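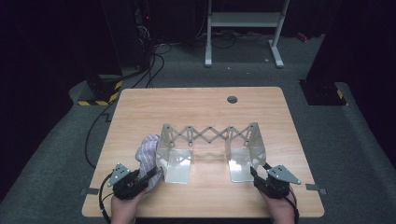
Ticket 399 concerns the Larnodeck extending stand issued to Room 205, reported as stiff to open and marking the table on which it is kept. The stand is the white-gray metal model with an L-shaped panel at each end and a lattice of crossed links between them. It has been set up on the light wooden table for inspection, with the lattice spanning the gap between the end panels and a striped cloth at the left panel. Staff who hold the same model should read the log below before submitting a separate ticket.

Category: Furniture and small equipment
Item: Larnodeck extending stand, white-gray
Location: Room 205
Priority: Normal
Opened: 21/06/2019
Status: Resolved, follow-up check scheduled

Original report
The stand no longer opens smoothly. It moves freely for the first part of its travel and then binds, and the right panel swings forward when force is applied. Gray smears have also appeared on the tabletop where the base plates are usually placed. The stand was last moved during the rearrangement of the Andik reading area and was stored folded afterward. Please advise whether it should be repaired or withdrawn.

Entry 1, Facilities desk
Report received and accepted. The requester was asked to remove all items from the stand and to leave it unloaded until it had been examined. The requester was also asked to confirm whether any oil or spray had been applied to the joints.

Entry 2, Requester
The stand has been cleared. A household spray lubricant was used on the joints after the rearrangement. It is not known how much was applied. The binding was present before the spray was used but has become worse.

Entry 3, Facilities desk
Inspection carried out in the room. Findings were as follows.

The links are straight and no pivot pin is missing. Dust had mixed with the lubricant and formed a dark paste around the pins, most heavily in the row nearest the left panel. The same paste had run down the inside of that panel and collected under the base plate. This accounts for the smears reported on the table. The finish of the tabletop is not damaged.

The forward swing of the right panel is a separate matter. When the stand is pulled open from one end only, the upper and lower links do not travel at the same rate and the panel turns out of square. The effect was repeated several times with the stand unloaded. It did not occur when both panels were held low, close to the base plates, and moved apart together.

Entry 4, Facilities desk
Cleaning carried out. The stand was wiped with a dry cloth, then with a cloth dampened with warm water and a small amount of dish soap, then dried. The small holes in the end panels retain residue and were cleared individually with a cotton swab. The joints were opened and closed between passes to bring the remaining paste to the surface. The undersides of the base plates and the tabletop were cleaned last.

After cleaning, the stand opened to 500 mm without binding. Resistance is even across the full travel. No lubricant was reapplied.

Entry 5, Requester
The stand has been tested and opens correctly. The requester asks whether the joints should be oiled in the future, and whether the stand may be returned to use with the document trays that were on it previously.

Entry 6, Facilities desk
The joints should be left dry. If the stand becomes stiff again, it should be cleaned as described in Entry 4 before any other step is taken. Spray products should not be used on this item.

The trays may be returned. They should be placed with their weight over the end panels where possible, as the middle of the lattice has no support beneath it. The stand should be unloaded before its width is changed.

A set of felt pads was requested from Swanepoel for the base plates. Delivery is expected within 2 weeks. Until the pads are fitted, a sheet of card may be placed under each plate.

Entry 7, Facilities desk
Felt pads received and fitted. The stand was checked on the table after fitting and does not rock. The card has been removed.

Resolution
Stiffness caused by dust held in spray lubricant at the pivot pins. Corrected by cleaning. Panel movement caused by opening the stand from one end. No fault found with the parts. No replacement required.

Follow-up
A check of the joints and pads will be made in September, together with the other stands held in the Jellalden annex. If the stand binds or leaves marks before that date, reply to this ticket and it will be reopened.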